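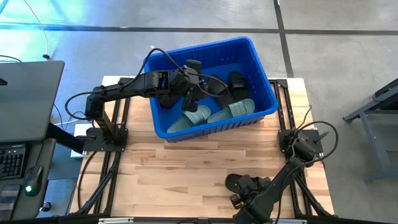 I have come around, slowly and with some grumbling, to the view that a house should ask its guests to take their shoes off, and that it should do so kindly. I grew up in a shoes-on family, where you wiped your feet twice on the mat and that was that, and I carried the habit with me through three apartments and one very long lease. What changed my mind was the offering of slippers. A bare request at the door can feel like a small scolding, but a blue plastic basket with a couple of green slides and a couple of black ones in it says something else entirely. It says somebody thought about your feet before you got there!

My own conversion happened in Heltska, where I spent a September in a rented room up a hill from the ferry. The landlady kept slippers in every size by the stairs, and by the second evening I was looking forward to them the way you look forward to soup. I came home and told everyone, at length, and I'm afraid I still do.

Now, I know the arguments on the other side, and I have some sympathy for them. People have holes in their socks. People have bad knees, or boots that take ten minutes to unlace, or a brace they would rather not discuss in a hallway. When I wrote a short piece about this for the Nerkar neighborhood newsletter, I got 216 replies, and a good many were from folks who had felt embarrassed at a front door and never forgot it. I read them all, and they softened me quite a bit.

So my position is a mild one. Put out a bench or a sturdy chair. Keep a few pairs that can go through the wash, in plain colors, with open backs so they fit most anybody. Ask once, in a friendly voice - and if your friend hesitates, say the floor has seen worse and bring them in to supper. A rug can be cleaned. I have spilled gravy on mine and we are still on good terms.

What I would not do is put up a sign. My cousin in Pruvost has one, in curly letters, and I have never once felt welcome walking past it.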